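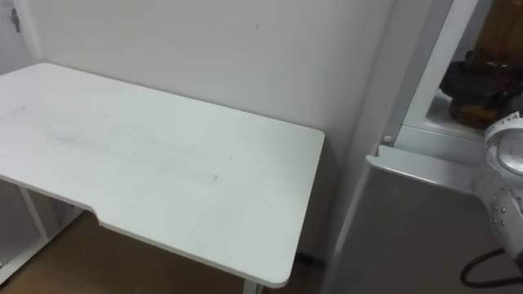
Desk top, grey smudge across the middle

Plancombe Ramblers, minutes of meeting, Monday, May 14, 2018
Chair: Kojo Essien. Started late, key trouble again.

Last minutes: agreed, one spelling fixed (Trarer not Trayer).

Summer walk. Druvell ridge route, August, date to follow once the bus people answer. 96 on the mailing list, replies slow. Coach holds 60 so first come first served, no reserving seats for neighbours. Long route and short route as last year. Short route now avoids the ford, several got wet feet and said so at length.
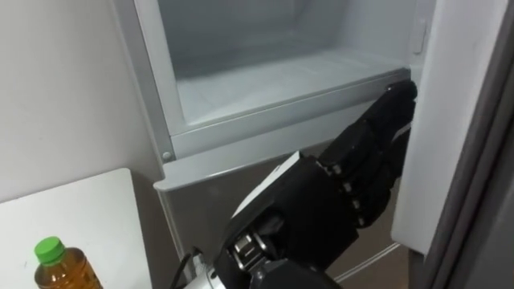

Dogs: leads on through Trarer Farm, lambs or no lambs. Farmer has been very decent about the path and we want to keep it that way. Kojo to write and thank him.

Stiles. The one below the church is rotten on the left side. Reported to council in writting, no reply. Chase. The other 2 by the quarry are fine, just slippery.

Money: £100 deposit paid to Kapoor Coaches, balance due a fortnight before. Subs unchanged. Some discussion of charging visitors, not settled, bring back next time.

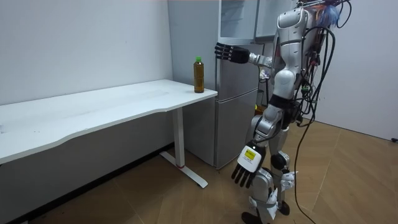

Desk and fridge, small white room

Maps. New edition shows the diverted path, old one doesnt. Leaders to carry the new one. Old copies to go on the second hand stall.

Footwear reminder to go in newsletter, kept polite this time.
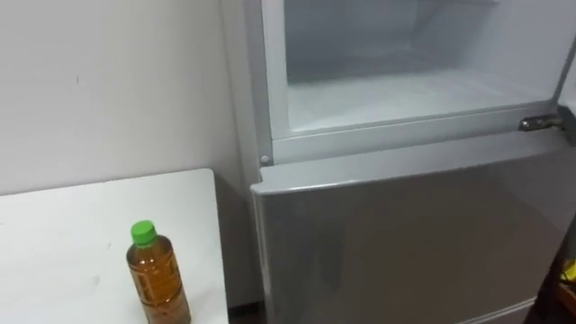
Tea stop at Druvell chapel, they want numbers the week before. Scones yes, sandwiches bring your own. Kojo to ring them.

AOB: lost walking pole, blue handle, left on the April walk. Toilet stop on the way home requested again, driver to be asked.

Closed 9.10. Next meeting same place, usual time.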